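I've been putting off the snack corner since August, and on Tuesday I finally ran out of excuses. We moved into the Flomham house with far too many little boxes and trays and things that "might come in handy," and somehow all of them drifted to the same end of the same table. You couldn't have set down a cup of tea there if you'd tried!

So I started with the little one-drawer cabinet, the oak-colored cube I found at the Durrani flea market. I'd gone in for a lamp (still no lamp) and came out with that under my arm instead - a wooden box with plain sides, a thin black handle, and a drawer that I was sure would solve everything.

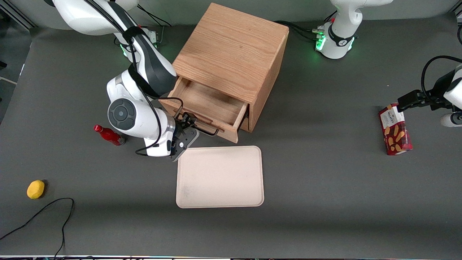 My plan was for the drawer to take all the small stuff, the tea bags and the packets of sugar I can't seem to throw out, while the beige tray would hold whatever we reach for every day. The Walkers shortbread was the sticking point. It's a tall box, and I do like having it out where I can see it, which my waistline would probably rather I didn't. For now it gets to stand up on its own.

I also gave everything a good going-over with a sponge, and that took longer than the sorting did. It was past 6 when I sat down, with a cup of tea and two shortbread fingers, and I still haven't decided where the sponge should live.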